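Eggs, badges and a very long corridor: my afternoon at the Holska open day

I nearly didn't go, if I'm truthful. The bus from Coltia drops you at the bottom of the hill and Holska is at the top of it, past the tile warehouse and a roundabout with a stone fish on it, and it was raining in that fine sideways way that gets in under your hood. But I'd put my name down back in April and I'd told my sister I was going, so up I went.

They'd given out 200 places for the afternoon and my badge said 49, which pleased me for no reason at all. You queue in a sort of glass porch, you sign a sheet promising not to touch anything, and then you're split into groups of 20 and handed a coloured sticker. I was green. Green went to the workshops first and the talk second, and I'd say that's the right way round if you get the choice, as the yellow lot came out of the talk looking as though they needed a lie-down.

The first workshop was all wheels and conveyor belts, with a sorting line that reads labels on parcels and nudges them down the correct chute. Very smooth, very loud. Two boys in front of me fed it the same box over and over until they were asked to give someone else a turn. There was a display on the history of the building too (it was a biscuit factory, then a store for theatre scenery, then empty for years) and I could happily have spent longer over the old photographs, but our guide was brisk and kept looking at her watch.

Then down the very long corridor, through two sets of doors, and into the room I'd come for. This is where they work with pairs of robot arms on small, fiddly household jobs, and on the day the job was eggs. Proper brown eggs, and a table with two arms over it, each with a pair of black fingers where a hand would be. 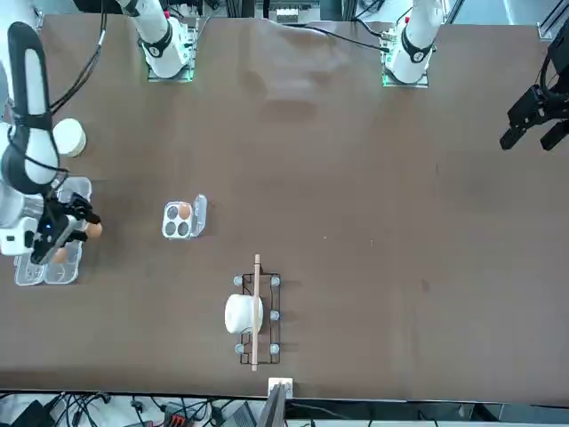

I had expected it to be quick. Films have a lot to answer for. What I found was that I'd started holding my breath along with everyone else, and that an entire group of grown adults can stand in silence watching an egg. Think about how you do it at home: you open the fridge, grab one, probably while talking to somebody, and you've no idea how hard you squeezed. A pair of stiff fingers has to get that right every time. Too soft and it slips, too firm and you're fetching a cloth.

Our guide handed over at this point to a young man in a jumper, who was much more relaxed about questions. I asked whether they ever use pretend eggs. He said they'd tried some plastic ones early on and found them too light and too slippery, so the arms picked up habits that were no use with the real thing. Somebody asked how many they'd got through, and he said the tally by the door was up to 447 handled that month, and that he'd prefer not to say how many had ended up as cake. There's apparently a lot of cake at Holska.

He also told us why they like egg boxes as a test. The cups are all the same size but eggs aren't, and clear plastic is awkward for a machine to see because it mostly shows you whatever's underneath it. I'd never thought about that! I went home and put a see-through sandwich box on my own kitchen table and he's quite right, from above you get a few shiny edges and a lot of table.

The lids are a nuisance as well. On the little four-egg carton the lid folds right up, and a gripper coming in at a careless angle could knock it, so there's a good deal of thinking about which side to approach from. The dozen-size one is easier to reach into but it's flimsier, and it has that tab on the front for fastening. I asked about closing the lid at the end, and he laughed and said that was a whole separate job.

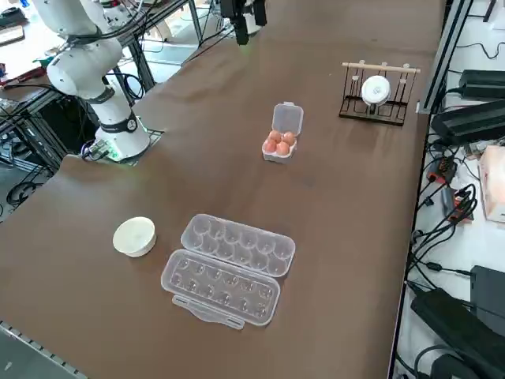
Thaddeus Strickland, on the other hand, wasn't having any of it, and said so on the walk back up the corridor. His view was that he could pack a dozen eggs while the kettle boiled and that he'd be more impressed by a machine that could carry them up the hill in the rain. I said surely the point was what you could do once the egg part was sorted — medicine bottles, glasses, somebody's best china — and he allowed that his mother, whose hands were bad for years, would have been glad of something like it. Then he said it would still need to be faster. We left it there and shared a flapjack.

The talk was given in the old canteen by two people from Nasrallah, and it was mostly about safety and where the arms are allowed to stop. Half of it went over my head. The good bit was the questions, when a girl of nine or ten asked if the robots get bored, and the speaker took it seriously and talked for ages about repetition and how they vary the starting positions of things so that the arms don't just learn one table by heart.

Practical notes if you're thinking of the next one. Tea is free but cakes are not. The cloakroom is only a rail, so don't bring your good umbrella. The workshops are on one level, though the canteen has four steps and the lift is round the back by the bins, badly signed. Stikov, the café at the bottom of the hill, shuts at five, and the bus after that is a long wait in the wet, as I can now confirm.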